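Resources > Moving House > Checklists

The walk-through checklist I use before handing back a rental (with my comments)

Print this page | E-mail this to a friend

I've moved out of five apartments now and got my full deposit back on the last three, so people keep asking for my list.
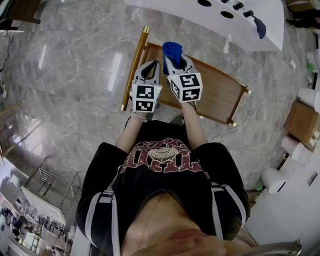
Go around with the list twice, once when the furniture is still in and once when it's gone. The second pass is the one that hurts! When I left the Heria building in October I thought I was finished by lunch, and then the couch went out the door and there was a whole side of the living room I hadn't seen in two years.

FLOORS

[ ] Sweep, then mop, then look across the floor from low down with a flashlight.
Comment: Get right down on your knees. Streaks and dull patches don't show from standing height.

[ ] Stone floors: check for etching near the kitchen and bathroom.
Comment: No vinegar on marble, ever. I did this once (lemon cleaner, same problem) and Restora wanted $508 to polish one corner. I paid $133 to a guy my neighbor knew and it came out fine.

[ ] Felt pads and furniture dents.
Comment: Carpet dents mostly come up with an ice cube and a spoon. Leave it overnight.

WALLS AND DOORS

[ ] Nail holes filled, sanded, touched up.
Comment: Ask before you paint. Niloufar Mirzaei, my old downstairs neighbor, painted her whole hallway in what she swore was the same white, and got charged for having it painted back.

[ ] Door stops present, all doors latch.

[ ] Closet rods and shelf pins all there.
Comment: Look in the kitchen junk drawer for the pins. Mine are always in the junk drawer.

KITCHEN

[ ] Oven racks out and soaked. Bathtub, old towel underneath, dish soap, leave them.

[ ] Pull out the fridge.
Comment: Two people for this one. I found a full set of measuring spoons and something that used to be a grape.

[ ] Range hood filter.
Comment: This was on the Michiels inspection sheet and I'd never cleaned one in my life. It comes off with a little tab and goes in the dishwasher.

[ ] Drawer liners out, crumbs vacuumed.

BATHROOM

[ ] Caulk around the tub, no black spots.

[ ] Exhaust fan cover down and washed.

[ ] Run every tap and look under the sink while it's running.
Comment: Report any drip in writing before you go, even a tiny one. Otherwise it's yours.

SAFETY STUFF

[ ] Smoke alarms chirp when tested. Put in new batteries if they're weak.

[ ] Carbon monoxide alarm still plugged in.
Comment: Don't pack it by accident. I did, and drove back 68 miles with it on the passenger seat.

[ ] Window locks and screens.

[ ] All keys, fobs and the mailbox key in one envelope with the unit number on it.

LAST THING

[ ] Meter readings written down, final walk-through signed, copy for you.
Comment: If the manager won't sign, e-mail your notes that same day. Anouk Van Damme told me to do this and I thought she was being fussy, but it saved me a long argument over a blind.

Related checklists
First night box: what goes in it
Washer and dryer hookup check
Moving with cats
Smoke alarm log for renters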